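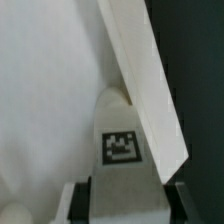 A long white board, beside a white gripper finger with a square black-and-white marker.

Is steeping plantain leaves in oil worth the bother?

Posted by Imke Albers
854 views · 7 shares

I went to a home remedies evening in Hallulbridge in June and came away with a sheet of instructions and a lot of doubts. The sheet says to pick broadleaf plantain (the lawn weed, not the banana), chop it, cover it with olive oil in a jar and leave it on a sunny windowsill for six weeks. Then you strain it and rub it on insect bites, dry skin, small burns, bruises and apparently also sore knees.

Anything that claims to fix five different problems makes me suspicious. My own jar lasted nine days before it smelled like a drain, and there were beads of water at the bottom. The woman running the evening told me by email that this was "the plant releasing its energy" and I should give it a stir. I did not give it a stir.

So does this do anything that plain olive oil doesn't? And was my jar bad or am I being fussy? I have two kids who get bitten to pieces every summer and I'd like something that works. There's a Goneron roll-on at the pharmacy but it's expensive for what it is.

3 comments

Glória Aguiar

Your jar was bad. Throw it out. Fresh leaves are mostly water, and water sitting under oil is a fine place for things to grow, including some you can't smell. If you want to try again, dry the leaves until they crumble, use a jar that's bone dry, and make a small amount. Keep it in the fridge and get rid of it if it looks or smells off. I'd skip the windowsill too. Sun turns oil rancid.

As for whether it works, there has been lab work on plantain extracts and inflammation, but an extract measured out in a lab is a long way from a handful of leaves in a jam jar. I've made the oil most years since 2009 and I couldn't swear to you that it beats plain oil on dry elbows. It feels nice. A mosquito bite stops itching by itself sooner or later, and whatever you rubbed on last gets the credit.

I would not put it on a burn. Cool running water for a burn, and no oil of any kind. If your sheet says burns, I'd wonder about the rest of the sheet.

Eckhard Baumgart

My grandmother chewed the leaf and stuck it on the sting. Never did us any harm. People worry too much these days, just make the oil.

Hildegard Wegener

Never doing you any harm isn't the same as helping, Eckhard.

Imke, for bites I use a cold wet washcloth, and the store-brand hydrocortisone cream if it's really bad (read the age limits on the tube, or ask the pharmacist for the little ones). It costs less than a bottle of decent olive oil. I went to one of those evenings in Feltbridge and the handout listed the Rathjen salve as the "strong version" of the same recipe. It was on sale by the door. Did yours have a table by the door?

Comments are closed on this post.

Contact us | Copyright and terms | Back to top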